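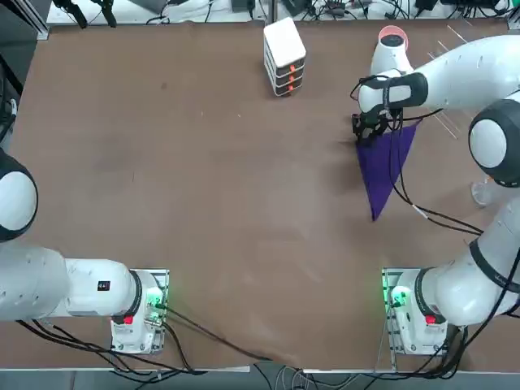
Speaker notes
Care of Table Linen in Shared Dining Halls
Magnus Farquharson, Linen and Laundry Services, Cirkstead
23 March 2024

Opening (two minutes)

Good morning, and thank you to Milagros Cordero and the Vallejo office for the invitation. My subject is the small cloth: napkins, tray cloths and polishing cloths. Large linens have had a written procedure at Cirkstead for many years. The small pieces did not have one until last October.

Pause here for late arrivals. Handouts are on the chairs.

Background

Cirkstead serves three dining halls from one laundry. At the October stock check we held 1272 small cloths, of which 200 were set aside as unfit for table use. Most of those were sound in the weave. They had been creased while damp, stored that way and then pressed over the crease.

Gleice Araújo reviewed the work at each folding table and found that staff in the three halls folded in three different ways. Her report is the basis for what follows.

The surface

Fold on a broad, smooth table. Scuffs and worn patches in the finish do no harm, provided that nothing catches the thread. Run a bare palm over the top before starting. Wipe away crumbs and lint, particularly before dark colors are brought out – a white speck that goes unseen on a tabletop is very plain on purple or navy.

Leave space in the middle of the table. Finished stacks belong on a shelf or cart.

Picking up the cloth

Take the cloth by one corner and lift it until the lowest point clears the table. Held this way, it falls into a long, narrow shape, and twists can be seen and let out. Find the next corner along the hem, bring it up and draw the edge straight between the two hands. Only then lay the cloth down.

Please demonstrate slowly, twice. The second time, ask the audience to watch the hem.

Do not snap or shake the cloth over the table. It scatters lint onto the finished work and strains the corner stitching.

Folding and sorting

Square cloths are folded in half, smoothed from the fold outward, and folded in half again. Hems face down. Dark cloths are sorted by color before washing and kept apart from white ones through to storage. Cloths with a stain are left unfolded and returned to the wash basket.

Results

Between October and the end of February the number set aside fell from 200 to 63. Emanuel Enache will speak this afternoon on the purchasing side, so I will leave costs to him.

If asked about the Hodau halls: they adopted the same folds in January. Figures are not yet available. Refer questions to Fulgencio Marín.

Closing

Copies of the one-page procedure are at the registration desk. Halls that wish to use it may print their own name at the top. Comments should reach my office before the next stock check in October.

Take questions until the chair calls time.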